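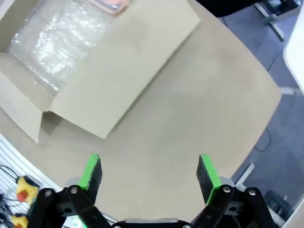
Cardboard box with bubble wrap, flaps out, on a beige table.

Hekberg Pottery Open Day
Posted Aug 10, 2023

The Hekberg works opens its doors to the public once a year, and I had managed to miss it every time through a mix of bad planning and other people's weddings. This year I went. The bus from the station takes you as far as a closed garden center, and from there you follow handwritten arrows up a hill which the website calls "a gentle stroll." I was passed by a woman with a stroller and two kids in it.

Admission is free, though you get a paper wristband anyway, and a map drawn by someone who had clearly been told to fit in the parking lot at any cost. The parking lot takes up half the sheet. The kilns are a dot.

Our guide was Bram Verbeke, who has been at Hekberg long enough to remember three different names over the gate. He began in the clay store, a long cold shed that smells like a basement after rain, and told us the place was founded in 1845 by a man who wanted to make drainpipes. (My notes say 1845. The sign by the door said 1845 too, so at least we agree.) Plates came later, when the founder's son married into a family with opinions about dinner.

From there you go through the slip room, where liquid clay gets poured into plaster molds. It sits, the plaster drinks the water, and what's left is the shape of a teapot. Then somebody cleans up the seam with a sponge. I watched a man sponge teapot seams for ten minutes and would happily have watched for another ten, but the group behind us had a leader with a flag. 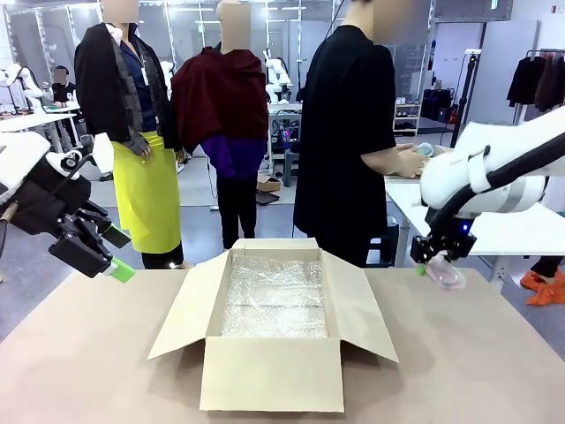

The gift shop comes next on the route, which seems early, but the building is the building. Seconds are sold by weight. A second, according to Bram, is any piece with a flaw that a trained inspector can find in a few moments and a customer can't find at all. I bought a bowl from the Matos range and spent the bus ride home hunting for what was wrong with it. I still don't know. It holds cereal.

Then the kilns. There are two in use, and the big one is called Stetora for reasons that got lost somewhere between the man who bought it and the man who now has to get up at night to look at it. It takes 4000 pieces at a load if they are all saucers, and they are never all saucers. You can't go near it while it's firing, so we stood behind a yellow line and nodded at a door. A boy of maybe eight asked what would happen if you opened it. Bram said, "Paperwork."

The decorating floor was the best part of the day and the worst lit. Painters sit at little turntables and put a blue line around the rim of a plate with one turn of the wrist. Visitors were invited to try. My line started out well and then wandered off toward the middle of the plate like it had seen a friend there. I was told the plate would be fired and mailed to me anyway. I have asked them not to rush.

There is a small museum upstairs, 631 pieces according to the leaflet, most of them gravy boats. I had not known there was so much to say about gravy boats. The labels say all of it. Skip to the end case, where they keep the pieces that went wrong: a tureen that sank in the heat, a stack of cups fused into one very tall cup, and a dog with no face.
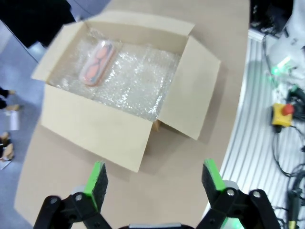
Lunch is in the old drying room. There's soup, and there's bread, and there's a line. The soup comes in a Hekberg bowl, which you have to give back, and a lady at the hatch keeps an eye on that. Coffee was good. The cake had run out before noon, so if cake matters to you, do the tour backward.

In the afternoon there was a talk on glazes from a visiting expert from Nulolov, a supplier, with a slide for every shade of gray they make. I lasted until the warm ones. The people around me were taking notes and one of them asked a question about cobalt that got a small round of applause, so I may not have been the intended audience.

A few practical points. Wear shoes you don't love, as the clay dust gets into everything. The upstairs museum has no elevator. The first tour is capped at 200 people and felt like it, so go for the second one. The last bus down leaves at ten to five and the driver does not wait, not even for a man running with a bowl.

The next open day is planned for May.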